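About Skunar

Who we are
Teleoperation and robot demonstration shop. We show robots how to do fiddly hand work, by hand or by remote, and hand over the recordings plus everything you need to train on them. Started in one rented room with a single arm and a lot of tape. Now 46 people, two floors, and still a lot of tape.

Our name is on the door but most customers know us through Plirkonano, our remote-control setup. More on that down the page.

What we do, short version
You have a task. Folding, opening, peeling, threading, sorting, packing, whatever. You want a robot to do it. Writing code for every finger move is slow and usually ends badly. So one of our operators does the task through the robot, over and over, and we record every run. Joint positions, hand positions, camera views, the lot. Your team trains on that.

Two ways we do it:

By hand. Operator stands next to the arm, holds it and moves it through the job. Good for big simple motions, bad for fingers. We still use it for reaching, placing, wiping, doors.

By remote. Operator sits at a station with gloves and a screen, robot copies. Slower to learn, much better for two-handed work. Most of our jobs are this now.

Not sure which one you need? Send the task, we'll tell you. Sometimes the answer is both.

Plirkonano
Our own control station. Gloves, wrist trackers, foot pedal, screen. Pedal pauses the robot so the operator can shift in the chair or scratch thier nose without wrecking a run. Version 5 is on the floor now. Lower lag, gloves that come in more than one size (finally), and a button to flag a bad run right away instead of digging for it after.

We don't sell it on its own yet. People ask every month. Maybe later.

Msimang
The training program. Every operator goes through it before touching a paid job. Starts with blocks and cups, moves on to cloth, then film and bags and small thin stuff. 300 practice runs minimum, signed off by a senior operator. Some people get there quick, some don't, and it doesn't seem to have much to do with whether they play video games. Piano maybe. Sewing, definitely.

Trainees also sit in on review. You learn a lot from watching somebody else drop the same thing you dropped.

How a job goes
You send us the items, real ones, plenty of spares. We set up a table and try it for a day or so. Then a call, where we say what's easy and what's going to hurt. Then we agree what counts as a good run, in writing, with clips. Then we record.

A normal order is 335 good runs per task. Failed runs don't count toward the total but you get those too if you want them, labeled. Ask for them. Plenty of teams skip the failures at first and come back for them later, and it's easier for us to pack them all at once.

Review is done by a person. Each run gets watched start to finish, start and end points marked, grasps marked, drops marked. We tried doing this automaticaly and went back.

Soft and thin things
What we're known for, if we're known for anything. Plastic sheet, wrappers, gloves, liners, tissue, anything that bends when you look at it. Hard parts stay where you put them. Film doesn't. It twists, sticks to the finger, sticks to the other finger, hangs differently every run. 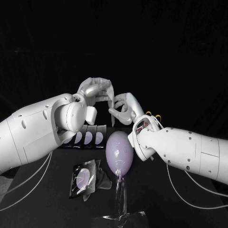 So two hands, nearly always. One holds up top, the other works lower down, and the operator has to keep thinking about both. Contact is light and there's not much feel through the glove, so it comes down to eyes and patience. We keep shifts short on these tasks. Quality drops off fast when operators get tired and it shows in the data.

If your product comes in shiny packaging tell us early. Lighting takes a while to get right.

Stisuter
Our second site, opened in February of last year. Same stations, same training, quieter street. Handles the long orders and most of the cloth work. Files from both sites come out in the same format so you won't need to care which one did your job.

Things we don't do
Live animals, open flame, anything on a person. No weapons work. We also don't build robots, we run them. If your arm is broken we can say so but we can't fix it.

Working here
Always looking for operators and reviewers. No degree needed. Steady hands, can sit with a dull task, says so when a run was bad. Paid training from the first day. Mechanics and software people too, see the jobs page.

Visiting
Yes, please do, but write first. The floor is loud-ish and we cover customer items when guests come through, takes us a bit to set up. Wear closed shoes. Coffee is fine in the front room, not past the yellow line.

Contact
Use the form. Say what the task is, what robot you have if you have one, and when you need it. Short video of a person doing the task helps more than a long spec.

Page last updated 21 January 2025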